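Sorting the push-button drawer

The mixed switch drawer finally got emptied on Wednesday. It had been filling up since February, when Toàn Sầm passed on the leftovers from the Brernivier panel job, and I'd stopped being able to find anything in it.

Brown paper goes down first. Terminals scratch the tabletop, and small screws show up well against the colour.

I go by contact arrangement before cap colour. Colour is easy to change on most of these, the contact block less so. Each switch gets a meter across the terminals, pressed and released. Anything reading over 2 ohms closed gets a squirt of cleaner and 100 presses, then another reading. If it's still high it goes in the parts tin - the caps and locking rings are worth keeping.

Loose boards get their own bag. I used to leave them in with the switches and lost a header pin or two that way.

The good ones go back in the Stasico organiser, drawer 61, with normally open at the front and normally closed behind. Labels are still to do. I've run out of the 4 mm tape.

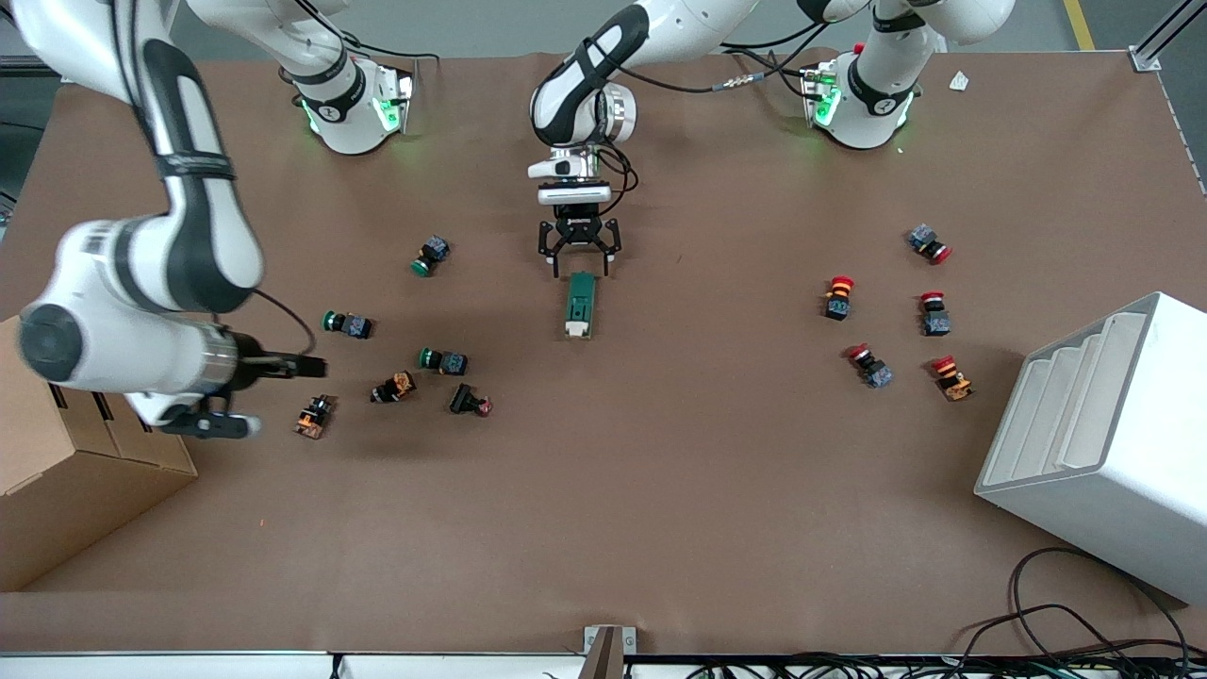
Push-buttons on the brown paper, with a small green board between the two groups.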